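Shelf and Table Check – Dry Goods Jars and Furniture
Gurkent building, second floor kitchen corner
3 December 2019
Checked by: me, with Do-yoon Kwon reading the list out loud

Okay, so this is the December round, and I took my time over it because the last one was a bit of a scribble (sorry to anyone who tried to read my handwriting). Same list as before, with my comments after each line. Where I wrote OK I mean OK and I'm not going to pad it out.

PART A – DARK SHELF UNIT

A1. Unit stands level, doesn't rock. OK. I gave it a good shove from both ends and it stayed put.

A2. Bolts tight. Mostly! The lower left one took a half turn with the 10 mm wrench. The rest wouldn't budge.

A3. Guard rail firm. OK. I leaned on it at the side and along the back. I do like having a rail on this one, I'd put one on every shelf in the building if Grīnberga would let me.

A4. Surface condition. Fair. There are scuffs and worn patches in the paint on the top board. I ran my palm over it and didn't pick up any splinters or flakes, so I'm leaving it as cosmetic. If we ever get around to repainting, this is the board to start with.

A5. Load on top board. Limit on the sticker is 20 kg and we are nowhere near it.

A6. Glass set back from the front edge. See comment under the picture.
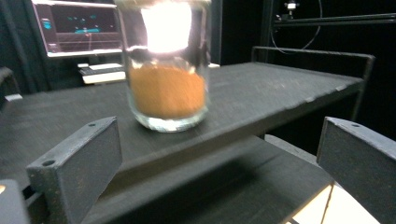 A6 – Glass jar on the top board, orange-brown contents.

I want jars on this unit to stand a full hand's width in from the front, and toward the rail if there's room. I measured with my own hand, which is small, so if yours is bigger then great, use yours. Marked as OK with a reminder.

A7. Glass free of chips and cracks. OK. I felt along the rim and the base with a cloth over my finger. Please use a cloth! I've been doing these checks for years and the one time I skipped it I needed a bandage.

A8. Label on every jar in use. NOT OK. I'm asking for contents and fill date, in marker, on tape. Two words and a date, it takes no time at all. We had a long talk once about whether something was turmeric and I'd rather not have it again.

A9. Floor under and in front of unit clear, nothing to trip on. OK after I moved a tote bag.

PART B – WOOD-TOP TABLE

B1. Legs and braces. OK. Leltent replaced one brace in the spring and it's holding nicely.

B2. Tabletop clean and dry before glass goes down. OK. Wiped it myself and dried it with a towel. A damp top is how jars go skating, especially the heavy ones with a smooth base.

B3. Edges and corners. One corner is starting to lift, on the window side. I pressed it down, it came back up, so that's a job for the Kisteck glue (second drawer, blue tub, still half full).

B4. Lids on when nobody is scooping. This is my favorite line on the whole list and I will keep going on about it. Fine dry stuff gets everywhere – on the table, in the drawer runners, on your sleeves – and once it's on a smooth top it's slippery too. The clear jar with the white lid passes.
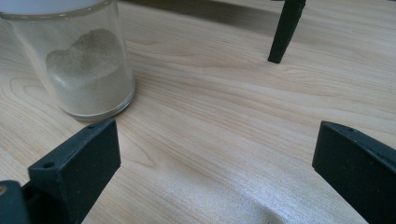 Haziq Ismail would like B4 to say that lids should be pressed down all the way around as well, as one that's only resting on the rim comes off in your hand when you lift the jar by it. He also asked for a line telling people to carry jars by the body, with one hand underneath.

Good, both of those are going in. I've penciled them as B5 and B6 and Do-yoon is typing up the new sheet.

B7. Scoops and spoons stored dry. OK, though the long scoop had been left in the sink.

B8. Dustpan and brush within reach. Brush yes, dustpan no. I found it behind the door in the hallway and brought it back.

TO DO
Labels on jars (A8) – everyone who fills one
Glue table corner (B3) – me
New sheet with B5 and B6 – Do-yoon
Recheck lower left bolt (A2) – me, next round

Form 77 signed and in the folder.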